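Zainab Osagie on bedrooms as a test set

Zainab Osagie leads the cloth handling study at Esdale, where her team trains a two-arm policy to fold trousers and other laundry. The demonstrations are recorded in homes with paired hand-held grippers, one in each hand, and never with the robot itself. "The arm comes in at the end," she says. "By then most of the decisions have been made by the people holding the tools."

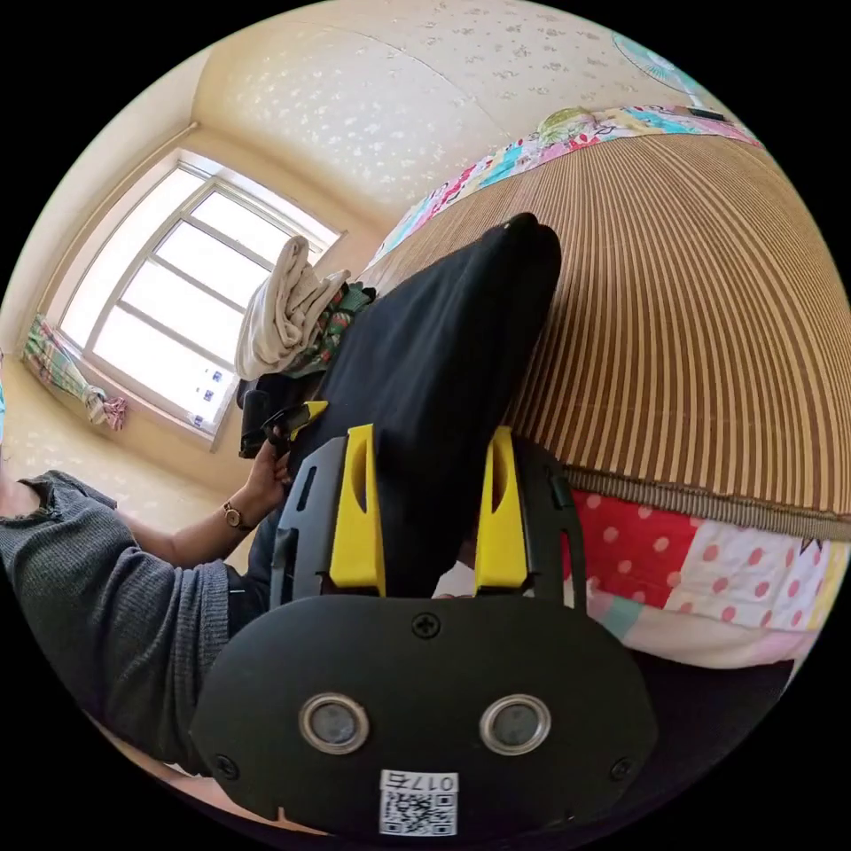
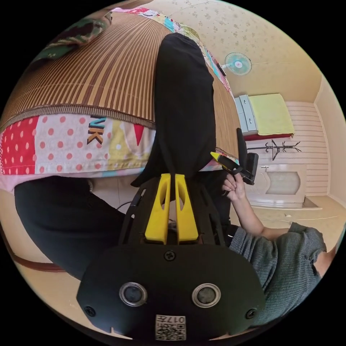
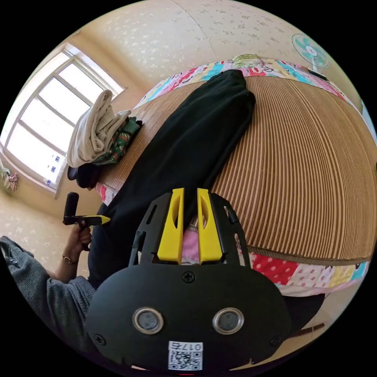
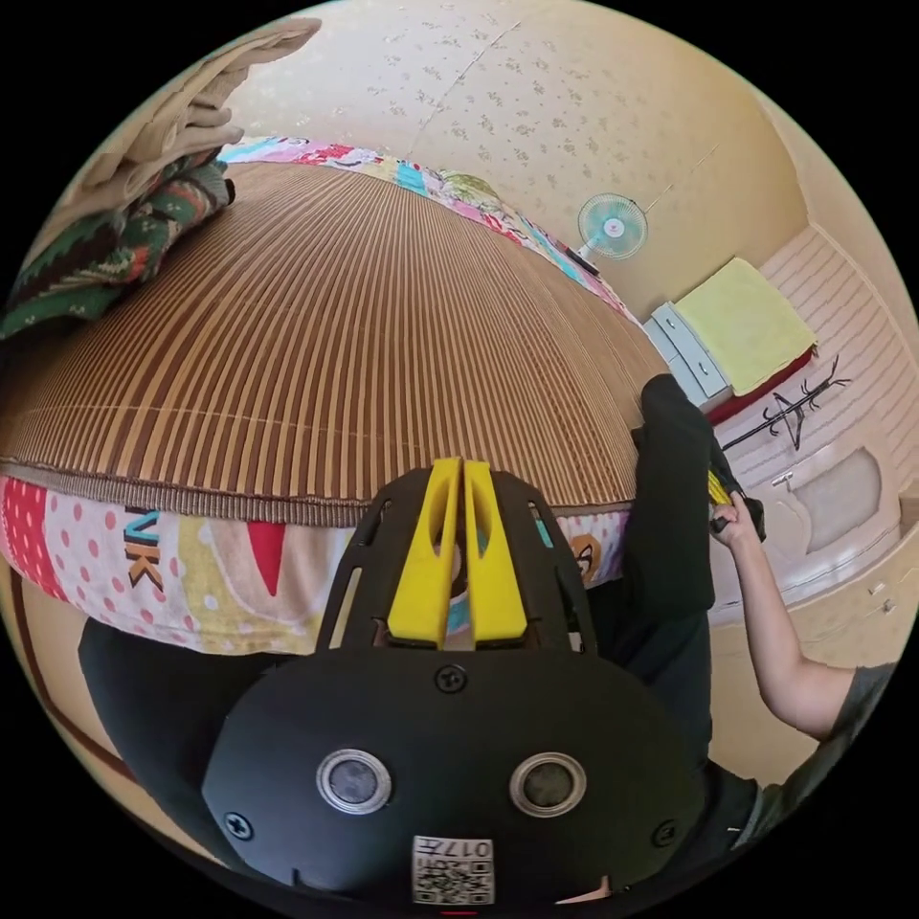

Yellow fingers on a black body, at work by a bed with a striped mat and a patchwork quilt.

Why record in homes when a lab table would give cleaner data?

A policy trained on a plain table learns the table. In the first round, all 200 demonstrations came from one bench, and the folding success rate dropped by more than half when the arm was moved to a bed. Adding 219 demonstrations from 21 homes recovered most of the loss, with no change to the network.

Osagie attributes the gain to the surface more than to the garments. A mat, a quilt and a bare mattress each resist a sliding hem differently, and the demonstrator adjusts the approach angle without being told to. "We tried to write that down as a rule in the Tukometti protocol," she says. "It ran to two pages and the results got worse. Now the instruction is to fold it the way you would fold it."

Dark cloth remains the weak case. On black trousers the policy often confuses the inner seam with a crease and takes hold of one layer where it needs two. Some 36 percent of failed trials in the May evaluation were of this type. Brighter lighting reduced the error slightly. A second view from the other hand reduced it further — but only when the two recordings were aligned in time before training.

That alignment is handled by Zedska, the team's own software. It matches the motion of the two tools at the start of each session and discards any pair that drifts. Osagie would like to keep more of the discarded material. "A drifting pair still holds one good hand," she says. "We have not found a way to use it."

The next round will leave the method alone and change the garments, starting with shirts. Sleeves are expected to be difficult.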